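Satov open day: two hours with a robot and a card wallet

Posted in October by the author of this blog

I went to the Satov open day because the leaflet promised "everyday handling, live" and because it was free. I have been to enough of these things to keep my coat on. Last year at Clarness it was a robot pouring cereal, and the cereal had been picked so carefully that every piece was the same size.

Satov's big number is 92. That is the percentage on the banner in the entrance hall, and it is the success rate for what they call thin-item handling. I will come back to that.

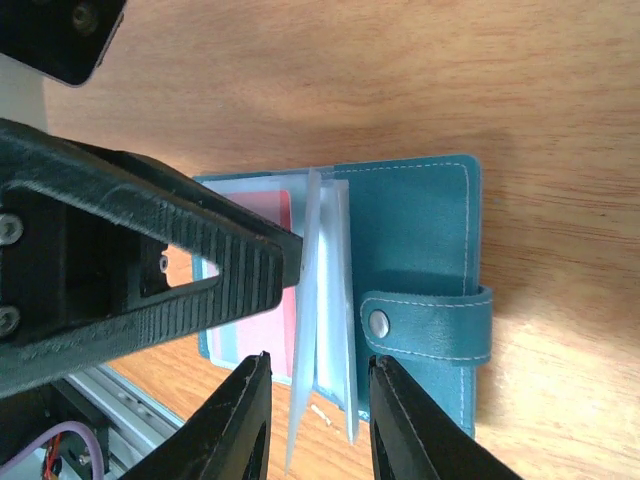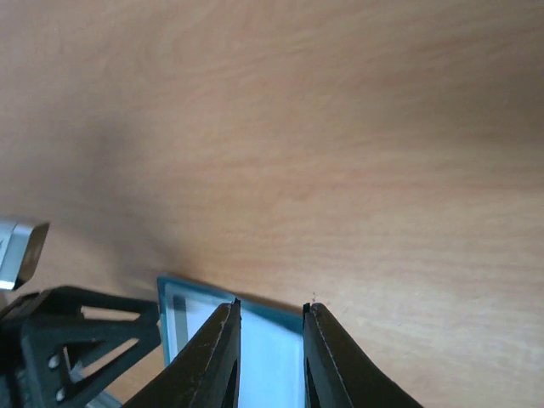 The wrist views, as shown on their screen.

The thin-item bench was upstairs, at the end of a corridor, past the coffee. I thought it was the most interesting thing in the building and it had the smallest crowd. Downstairs everyone was watching a big arm stack boxes, which big arms have been doing for decades.

Pages are hard. I'll give them that before I start moaning. If you have ever tried to get a parking permit out of a plastic sleeve with gloves on you'll know what I mean. The sleeves cling together, they bend when you push them and they spring back when you let go. The plastic is see-through as well, so a camera gets very little to go on. Choosing this for a public demonstration takes some nerve, and I would sooner watch it than another box.

But then there is the 92. I asked what it was 92 per cent of. The answer was 643 tries. Fine, that's a decent number of tries. I asked what counted as a success and the answer went soft. A success, I was told, is when the gripper "achieves page separation". Does that mean one page? Not always. Does it have to be the page you wanted? That was "a separate metric". I asked for the separate metric and was offered a tote bag.

I'm not accusing anyone of fiddling. I have no doubt that somebody wrote down 643 results and did the sum properly. My trouble is with what goes on the banner. If I ask a person to turn to the third sleeve and they get hold of two at once, I don't call that a win, and I certainly don't print it a metre high.

I stayed for seven goes. I won't give you my own score, as seven goes on one afternoon proves nothing either way, and I'd be doing just what I am complaining about. What I will say is that it was slow. Very slow! A woman next to me with a toddler got through most of a bag of raisins during one attempt. The staff said speed would come later, and speed has been coming later at every one of these I've ever been to.

The other thing I wanted to know was who is going to buy it. The talk at three o'clock was meant to cover that. There was a slide about libraries and archives, and another about sorting returned goods, and a long part about a tie-up with Shibata for the control software - I didn't follow much of that and I don't think the man in front of me did either, judging by his phone. No prices. When somebody asked about price the speaker said it would depend on the customer, and moved on to the next slide.

An archive is a strange place to aim at, if you ask me. Old paper tears. I would want to see it handle something that can be ruined before I let it near a parish register, and everything I saw on the bench could be replaced from a stationery shop. I put that to one of the younger engineers, who agreed with me straight away and said paper was a different problem and they hadn't begun on it. Best answer I got all day. They should have put that person on the stage.

For balance, some things I liked. The wrist view was on a proper screen, so you could follow what the fingers were doing without craning over the rope. They let the thing get on with it while people watched, with no music and no dry ice. Questions were taken, even the awkward ones, even if the replies wandered. And the coffee was good, which at Brullano it very much was not.

Would I go again? Probably, if they put both numbers on the banner. I did fill in the feedback form and said so. The form asked me to rate the day "from inspiring to very inspiring", so I wrote in the margin.

The 88 bus back was late and I had time to read the whole leaflet again. It says "human-level dexterity" on page two. I had a go at home with an old wallet, with my left hand and my eyes shut, and I think they may want to look at that line.

Comments (4)

marrowfat
I was at the same talk. The price question was mine. I emailed them afterwards as well and got the leaflet back as a PDF.

Pel_on_Sea
Bit harsh. Flimsy plastic is horrible stuff to pick up, I pack it for a living. If it gets hold of one at all I'm impressed.

The author replies
Fair enough, and I did say it was hard. It's the banner I object to more than the robot.

tinopener
Was the tote bag any good?

Contact | Copyright remains with the author, please ask before reposting | Back to top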